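Le grand ménage du glossaire, ou comment une rondelle peut occuper un après-midi

Lettre interne de Kosness, 28 octobre 2026

Le glossaire technique de la maison comptait 4 000 entrées au début de l'année. Il en compte désormais 3 000, et l'on respire mieux. Les mille disparues n'ont manqué à aucun lecteur jusqu'ici, à l'exception de « clavette (voir clavette) », dont la suppression nous a valu un courriel assez sec d'Orudcombe.

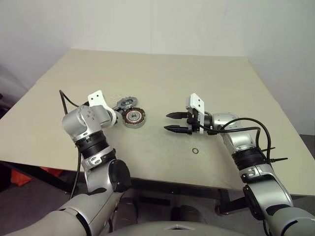
Service Documentation et terminologie

Rappelons d'où nous partions. Le glossaire est né dans un tableur, à l'époque où Orudcombe et nous étions encore deux maisons distinctes, chacune persuadée que l'autre parlait mal. À la fusion, on a collé les deux fichiers bout à bout, ce qui s'appelait alors une harmonisation. Depuis, chacun a ajouté ses mots au fil des notices, souvent le vendredi, souvent sans vérifier s'ils y étaient déjà. « Couvercle » figurait ainsi huit fois, avec quatre définitions, dont une qui renvoyait à « capot », lequel renvoyait à « couvercle ».

En février, Hiwot Hadgu a proposé qu'on relise tout. Elle pensait à une relecture tranquille, une lettre de l'alphabet par semaine, avec du thé. Le A s'est bien passé. Le B aussi, si l'on oublie « bague ». Au C, il a fallu réserver une salle.

Il faut dire que le C est une lettre cruelle. Carter, carcasse, corps, coque, cuve, caisson, capot, couvercle : tout ce qui contient quelque chose semble s'être donné rendez-vous là. Les rédacteurs de Kosness écrivent « carter » par habitude, ceux d'Orudcombe écrivent « corps » par conviction. Wondimu Tsegaye, qui traduit vers l'anglais et voit donc arriver les deux dans la même phrase, avait pris le parti de mettre « housing » partout et de ne plus ouvrir ses messages avant dix heures.

Nous avons tranché. Pour un moteur, ce sera carter. Pour une pompe, corps. Pour tout le reste, on téléphone à l'atelier avant d'écrire, et l'on note le nom de la personne qui a répondu, car elle changera d'avis.

Vient ensuite la question du flasque. Le mot est masculin quand il désigne la pièce qui ferme une machine en bout, féminin quand il désigne le petit flacon qu'on glisse dans une poche de veste. La notice Ejigu, dans sa deuxième édition, demandait à l'opérateur de « nettoyer soigneusement la flasque avant la mise en service ». Trois clients ont écrit. L'un d'eux voulait savoir avec quoi la remplir ensuite. La troisième édition parle du flasque, et le courrier s'est tari, ce que certains d'entre nous regrettent un peu.
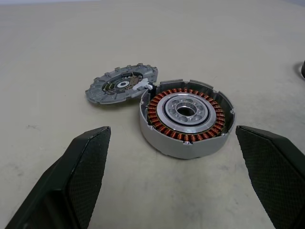
Carter de moteur ouvert et son couvercle, posé face intérieure vers le haut.

Les puristes feront remarquer que « couvercle », dans la légende qui précède, pourrait se dire autrement. Ils sont invités à la prochaine séance, qui portera sur la lettre F et commencera à l'heure.

Reste le chapitre des mots que tout le monde emploie et que le glossaire ignorait. Henok Workneh a passé une partie de l'été à les relever dans les comptes rendus d'intervention. On y trouve « le bidule côté câble », « la rondelle qui tombe toujours » et, dans plusieurs rapports, « le chapeau », dont nous avons établi après enquête qu'il s'agit de trois pièces différentes selon l'équipe. Nous étions partagés. D'un côté, un glossaire sérieux n'accueille pas de bidule. De l'autre, tous les techniciens à qui nous avons posé la question savaient très bien de quoi il s'agissait, alors que deux seulement reconnaissaient le terme officiel, et l'un des deux l'avait rédigé.

Le compromis adopté est une colonne supplémentaire, sobrement intitulée « Se dit aussi ». Elle n'apparaît pas dans la version remise aux clients. Elle apparaît en revanche dans la recherche interne : tapez « bidule » et vous arriverez au presse-étoupe, dans la plupart des cas. Pour la rondelle qui tombe toujours, la recherche propose pour l'instant l'ensemble des rondelles. Nous y travaillons. C'est d'ailleurs à elle que nous devons la séance la plus longue de l'année, commencée juste après le déjeuner et levée à la nuit, sur le point de savoir si une rondelle très mince est encore une rondelle ou déjà une cale. La réponse retenue est « cela dépend », avec renvoi au plan.

Un mot sur les accents. L'outil précédent les supportait mal et les remplaçait par des points d'interrogation, si bien que nous avons hérité de quelques entrées d'allure philosophique, comme « arr?t d'urgence ? » ou « s?curit? ». Cheng-en Au les a toutes reprises à la main, sans se plaindre, du moins pas par écrit. S'il en subsiste, signalez-les-lui directement, mais un peu plus tard dans le mois.

Que va-t-il se passer maintenant ? Le nouveau glossaire est chargé dans Cirna, où il remplace les deux anciens fichiers. Ceux-ci passent en lecture seule. Nous savons que des copies circulent sous des noms tels que « glossaire_bon » et « glossaire_bon_vraiment ». Nous ne demandons pas de dénonciations, nous demandons qu'on les jette.

Pour ajouter un terme, il faut désormais remplir un formulaire de cinq lignes : le mot, son genre, sa définition, la notice où vous l'avez rencontré et le mot que vous employiez avant. La dernière ligne est facultative mais c'est celle que nous lisons en premier. Les demandes sont examinées tous les quinze jours par Kanchan Kashyap, qui répond toujours et souvent par une question. Les synonymes envoyés dans le seul but de faire plaisir à un collègue seront refusés, comme l'a été « carcasse » au printemps.

Les traducteurs externes recevront leur accès avec la prochaine commande. Pour les notices déjà en cours, on garde l'ancien vocabulaire jusqu'à la livraison : un manuel qui change de mot à la page quarante inquiète davantage le lecteur qu'un manuel franchement vieillot. La notice Ejigu, quatrième édition, sera la première entièrement rédigée avec les nouveaux termes. Si vous la relisez, merci d'utiliser le suivi des modifications et de laisser « le flasque » tranquille.

La lettre F sera traitée en salle de réunion du premier étage. Au programme : fourreau, fourrure, frette, et les deux sens de « flotteur » à Orudcombe. Hiwot apporte le thé.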